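What the Gripper Sees Before It Moves: Start-Frame Filtering for Hand-Held Demonstrations
Speaker notes, Monday group talk, S. Sqalli

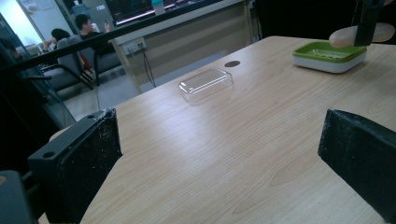
Stakden Lab, Manipulation and Learning Group

Slide 1. Title

Thank the organizers. Say up front that this is a small result on a small dataset and that I have one number to defend and a few things I'm unsure of. Questions during the talk are fine.

Leave the opening picture up while people sit down. Point at the open table between the two fingers and the clear container beyond them. The policy gets a view like this one and has to pick a first motion. The green-and-white tray is easy to find. The container is hard, with the wood grain showing through it and thin streaks of light on top. Most of this talk is about objects like the container.

Slide 2. The problem

We train from demonstrations collected with a hand-held gripper. A person does the task, the camera on the tool records it, and the policy learns from the video and the recovered motion. Everyone in the room knows this setup, so don't spend time on it.

What we kept seeing in Jesteo, our tabletop set, was policies that did fine once they were near the object and badly in the first two seconds. They drifted, or they started toward the wrong thing. We blamed the motion tracking for most of March. The tracking was fine.

Then we looked at the first frames of every demonstration, one by one. In a lot of them the target was hidden behind a finger or outside the view. The person holding the tool knew where the object was and moved toward it anyway. The policy only has the camera, so for it that motion comes from nothing.

Slide 3. The data

600 demonstrations, 4 tasks, all on tabletops. Two of the tasks use a clear plastic target. The other two use solid colored ones.

We marked each first frame by hand as "target visible" or "target not visible." Two people marked every frame and talked over the ones they disagreed on. 173 came out as not visible. Pause here, people usually want to write that down.

Mention that a target counted as visible if any part of it could be picked out without playing the video. This was a loose rule. A stricter one would have thrown away more.

Slide 4. The method

Three versions of the training set.

First, everything, as recorded.

Second, the 173 removed.

Third, the 173 kept but trimmed. We move the start of each one forward to the first frame where the target can be seen, and drop what came before. Howlader is the script that does the trimming. It runs a tracker backward from the grasp and stops where it loses the object. For clear plastic it stops too early, and we fixed those starts by hand.

Same network, same training length, same seeds for all three. Show the Groltirero config only if someone asks. It's on backup slide 2.

Slide 5. Results

Go slowly. Read the axis labels out loud.

Trimming beats removing, and removing beats leaving the set alone. The order is the same on all four tasks. The gap between trimming and removing is small on the solid targets, and I would not argue for it there. On the clear targets it is larger than the spread between seeds.

The one number: the trimmed set halves the wrong first moves compared with the full set. "Wrong" means the gripper's distance to the target went up during the first two seconds. That is a crude measure. It punishes a policy that swings wide and then comes in well. I watched those cases and there were few of them, but say it before someone else does.

Final task success went up less than this, because a policy that starts badly often recovers if the object is solid and easy to see later on.

Slide 6. What about background?

I get asked this every time. Our tables are in ordinary rooms. Go back to the opening picture: past the table there are two people on gray chairs, one with a phone up near his face, and behind them a counter with a monitor. All of that goes into the network too.

We tried blurring everything beyond the table edge for one clear-target task. It made no difference we could measure. I don't want to claim more than that from one task.

Slide 7. Limits

One lab, tabletops only. The visible/not visible marks are ours and another group might draw the line elsewhere. The hand fixes on the clear plastic starts do not scale, and I don't have a good replacement for them. Depth would help in principle, but our depth readings on clear plastic are poor.

We also have not tested longer tasks where the target is supposed to be out of view at the start, such as anything inside a drawer. Trimming would be the wrong thing to do there.

Slide 8. What to do on Tuesday morning

Look at your first frames. It took two of us one afternoon. If you are still collecting, hold the tool still with the target in view before you start moving. We have added that to our own collection sheet.

Labels and the trimming script are on the group drive under Jesteo. Write to Souad if the path doesn't open for you.

Backup slides: (1) per-seed results, (2) training config, (3) the frames the two markers disagreed on.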